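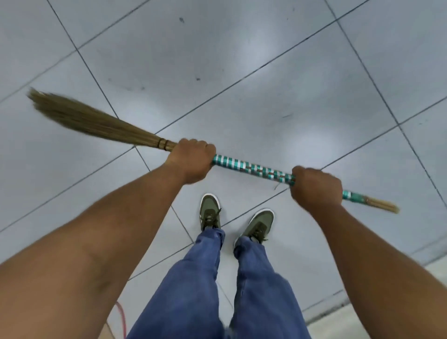 Does a longer bullpen warm-up cut down on first-inning walks?

Only a little, and mostly for pitchers who get to the mound soon after their last warm-up throw. The wait matters more than the throw count.

May 12, 2023
By the Etar Pitching Study Group

Figure 2. Knuckles-up hold on a broom handle, left hand nearer the bristles.

4. Warm-up length, the wait, and the first inning

This section takes up the starting pitcher's warm-up and what follows in the first inning. Relievers are left out. They get up, sit down, get up again, and the log sheets from the bullpen at Prata were too messy to sort that out. Starters only, then, and only games where both the bullpen sheet and the game scorebook survived.

The setting again, briefly. Vamon is a summer league for college-age players. Wood bats, short bus rides, small crowds. Three clubs gave us their sheets: Kurna, Etar and Prata. Same baseball, same umpires most nights, same general mix of pitchers home from school. Kurna keeps the tidiest books by some distance. Etar second. Prata's are usable for the most part, with gaps wherever it rained or the person with the clipboard was also coaching first base.

More than 2,000 warm-up throws were logged across the three clubs. We counted a throw if it was made off the bullpen mound to a catcher in his crouch. Flat-ground catch was not counted, nor long toss, nor the throws made off the game mound right before the leadoff hitter steps in. That last choice cost us some argument. Those game-mound throws are warm-up throws in any ordinary sense, but everyone gets about the same allowance and almost everyone uses all of it, so they don't seperate one pitcher from another.

4.1 What we took down

For each start: number of bullpen throws, pitch type where noted, time of the last bullpen throw, time of the first game pitch. From the scorebook: walks, hit batters, wild pitches, and whether the leadoff hitter saw a first-pitch strike. Runs too, though we make little of them here. Runs in one inning depend on too much else. A ball lost in the lights at Etar will do it, and did.

Pitch speed would have been good to have. Kurna had a gun for part of the season. The other two clubs did not, or had one that came and went with a visiting scout. We dropped it.

Walks are our main measure. The reasoning is plain enough: if a pitcher comes out not ready, the first thing to go is usually the strike zone, and a walk is hard to misread in a scorebook. Hit batters were kept as a side measure. Too few to say anything about. Wild pitches depend on the catcher, and catchers in this league change nightly.

4.2 Short and long warm-ups

We split starts at 20 throws. Below that is short, at or above is long. The line is a rough one. It came from asking the pitching coaches at Kurna and Etar what they would call a quick warm-up, and both gave the same number without hearing the other's answer. Prata's coach would not give a number. He said it depends on the arm, and he may be right.

Long warm-ups went with slightly fewer first-inning walks. The gap was in the direction most coaches would guess, and smaller than most coaches would guess. It held at Kurna and at Etar. At Prata it went the other way, faintly, and given the state of the Prata sheets we would not lean on that in either direction.

First-pitch strikes to the leadoff hitter told a similar story but noisier. One pitch per game is not much to go on. Leadoff hitters in this league also take the first pitch nearly every time, so a strike there says something about the pitcher and nothing about swing decisions, and that at least is handy.

Breaking balls in the bullpen: no clear result. Pitchers who threw more of them while warming up threw them earlier in the game, so far as the sheets tell us. Whether they threw them better, can't say. The scorebook marks a curveball in the dirt and a fastball in the dirt the same way.

One caution. Pitchers choose their own warm-up length, more or less. A pitcher who feels stiff throws more. A pitcher who feels loose quits early and goes to get a drink. So the long group has stiff arms in it, and stiff arms may walk more batters whatever they do. If so, the true benefit of a longer warm-up is bigger than what we found. It is also possible that careful pitchers both warm up longer and walk fewer men, in which case it is smaller. No way to pull those apart with these sheets. Assigning warm-up lengths by draw would settle it and no coach in Vamon was willing, understandably.

4.3 The wait

The stronger pattern was one we weren't looking for at the start. The time between the last bullpen throw and the first pitch of the game varied a great deal. Home starters wait through the anthem, the lineup exchange, sometimes a ceremonial first pitch or a raffle. Visiting starters wait through all of that and then through the top of the first while their own team bats. A good top of the first is a bad thing for the visiting starter's arm, or at least a long sit.

We split starts here at 4 minutes. A wait up to that counts as brief. Among brief waits, walks were lower and the benefit of a long warm-up was easy to see. Among longer waits, the warm-up groups looked much alike. Put simply: whatever the extra throws buy seems to fade while the pitcher sits.

Coaches will not be surprised. Several told us as much before we had any numbers. What may surprise them is how little extra throws seemed to do once the wait got long. A common habit among visiting starters is to throw more in the bullpen so as to "stay warm" through the top of the first. We found no sign that it works. No sign that it hurts either, though throws are throws and they add up over a season.

Some visiting starters at Etar went back to the bullpen when the top of the first ran long, or played catch down the line between hitters. The sheets note this now and then, not always. In the starts where it was noted, walks looked more like the brief-wait group. Few starts, patchy notes, so take it as a hint. Worth a proper look next summer. The field at Kurna makes it awkward, since the visitors' bullpen sits past the far end of the outfield fence and a pitcher who walks out there has to walk back.

4.4 After the first

We carried the walk counts forward to see how long any of this lasts. By the end of 2 innings the differences were gone. Long and short warm-ups, brief and long waits, all close together. A pitcher who made it through those innings looked like any other pitcher from then on. That fits with the idea that the early innings finish the warm-up, at a cost paid in walks.

The cost is not nothing. A leadoff walk in the first is a run more often than anyone in the dugout likes. But it should be kept in proportion. Poor control over a whole start, which is what gets a summer pitcher sent to the bullpen, was not related to warm-up length in any of the three clubs.

Weather. We expected cool nights to matter more. The May games were the coolest and had the most first-inning walks, but they were also the first games of the season, with pitchers new to their catchers and umpires new to everybody. Can't untangle it. Taking the May games out left the main pattern in place and made the wait look a touch more important.

4.5 Limits

Hand-kept times. Someone looks at a watch or phone and writes down a minute, and if the minute is wrong we have no means of knowing. Kurna used one person all season. Etar used whichever pitcher was off that night, and they round. Scorebooks were checked against the league's box scores and agreed on walks almost everywhere; where they did not, we took the scorebook.

We also have nothing on what pitchers did before the bullpen. Bands, running, stretching, long toss. Some do a great deal and some do close to none, and a pitcher with a full routine behind him may need fewer throws off the mound. Two starters with the same count on the sheet may have arrived at it in very diffrent shape. A future sheet ought to have a box for this, a simple one, or it won't get filled in.

And the strike zone. Umpires here rotate and some are tight early. We tried a correction by umpire and there were not enough games for each to make it stable. Left out.

For clubs wanting something practical in the meantime: finish the bullpen work later, if the pregame schedule allows. Home clubs control that schedule and could simply give both starters the time of first pitch and stick to it. Etar moved its raffle to between innings partway through the summer, for reasons of its own, and home starters' waits got shorter from that point. Their walks are included in the counts above. We did not test the before and after on its own, too few home starts on the early side. Section 5 turns to catchers and the pregame meeting.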